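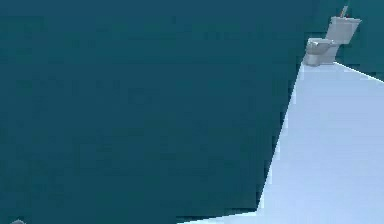

Ilari Savolainen told our reading club that free school lunches cost nothing, so every town should have them by October. Is that true? Let's check.

**Does "free" mean free?**

Someone has to pay the cooks and buy the beans. When a town says lunch is free, it means the kids don't pay at the counter. The money comes from taxes, which grown-ups pay all year long. So Ilari is half right. It costs *you* nothing at lunchtime. It costs the town plenty.

**Who decides?**

In the town of Viddale, leaders have to vote on a plan called a bill. A bill is only an idea written down. Until it passes, it can be changed or dropped. When a leader says "we will feed every child," ask which bill, and ask if anyone has voted on it yet.

Viddale has 11 schools and 3694 students. Suddale, next door, has just one school, with 350 students. A plan that works in Suddale might not work in Viddale — the kitchens there would have to cook far more food.
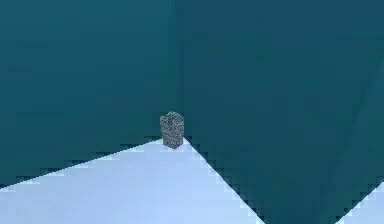
Then there are the big promises. One leader said free lunch would make everybody's grades go up. Maybe! It's hard to think when you're hungry. But grades can go up for other reasons too, like a new teacher or smaller classes. A good question to ask is, "How do you know?"

The other side makes big claims as well. Some people in Viddale say free lunch will ruin the town. Ask them the same thing. If they can't show you the numbers, you don't have to believe them yet.

**Try it:** Find one promise about school lunch in a local paper. Write down who said it and who would pay.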